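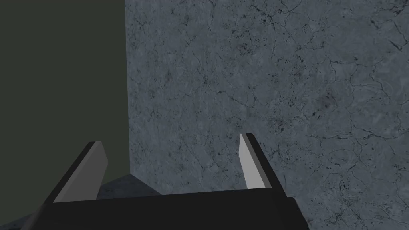 ### 4.2 Crack patterns and lichen cover

Old stone walls turned out to be wonderful places to ask how a surface shapes the life on it. We surveyed 300 plots at Umcombe and Tirkden in August, and recorded 930 lichen patches. Almost all of the young patches began beside a crack, where rain lingers after the open face has dried (Darwish plots, Table 2).

Branching cracks were especially rich - far more so than single, straight ones. 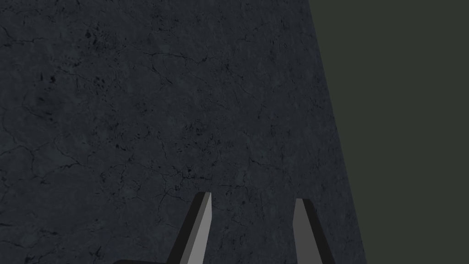

**Figure 2.** Rendered dark gray, stone-like surface with thin, branching black cracks and scattered pits.

Shade mattered less than we expected. At the Garkadov wall, seven north-facing plots matched their sunny neighbors closely, a result that delighted Ruba Najjar, who had predicted it from her earlier work on roof slates.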